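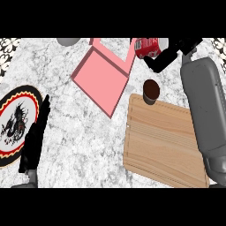
Ludivine Hervieu had written in ahead of the meeting to say that she would not support buying anything on the strength of a simulator alone, and she asked for that to be minuted before the item was discussed. Her other point was that the kitchen set in the Clillberg package is only worth paying for if the group can change the objects and the layout without going back to the supplier each time.

Item 4. Clillberg simulation package (Kinholm), trial licence

Jacqueline Leblanc reported on the trial so far. The package installed on the older workstation after one failed attempt, which came down to a graphics driver. The two-arm kitchen tasks load and run. The benchtop scenes with marble counters were used for most of the testing, as they are the nearest thing in the package to what we do at the Grirnard site.

Points from the trial:

- Crockery, drink cans and boards can be swapped in and out from a plain settings file. Adding our own objects takes longer and the instructions for it are thin.
- Gripper contact with thin rims, such as plates, is still the weak spot. Fingers sometimes pass into the rim before the contact registers. Kinholm has acknowledged this and says a fix is in the next release. No month given.
- Cans lying on their side roll too freely on the default settings. Friction can be changed per object and this helped.
- Lighting and countertop colour can be varied between runs. Jacqueline found this more useful than she had expected.
- Recorded runs export in a format our training scripts can read, apart from the joint labels, which had to be renamed by hand.

The quote is $2,485 for a one-year licence, covering three seats. Support is by email only. A phone line is available at extra cost and the meeting did not want it.

Discussion

It was asked whether three seats would be enough. Jacqueline said yes for now, as seats can be moved between machines overnight. The kitchen set comes with up to 40 layouts, though several differ only in where the sink is, and the meeting felt the sales sheet should be read with that in mind.

Ludivine's first point was discussed at length. It was agreed that results from the simulator will not be reported as results from the bench, and that any task we intend to rely on will be repeated with the real arms at Grirnard. The second point was considered mostly met, subject to better instructions on adding objects.

The Charpentier package was looked at briefly for comparison. It handles soft items such as cloths much better but has no two-arm tasks at present, and the quote has not arrived. It was left off the table until it does.

Decision

Approved in principle, one year only, no automatic renewal. The order is not to be placed until Kinholm confirms in writing that the rim contact fix is included in the licence at no further charge.

Actions

Jacqueline to write to Kinholm about the fix and ask for the longer version of the object instructions.
Ludivine to choose the bench tasks to be repeated at Grirnard and send the list around before the next meeting.
Jacqueline to chase Charpentier for a quote.

Item 5. Bench bookings at Grirnard

The booking sheet has been moved to the shared drive. Mornings are filling up and anyone needing both arms should book the full session. Next meeting in September, same room, 10 am.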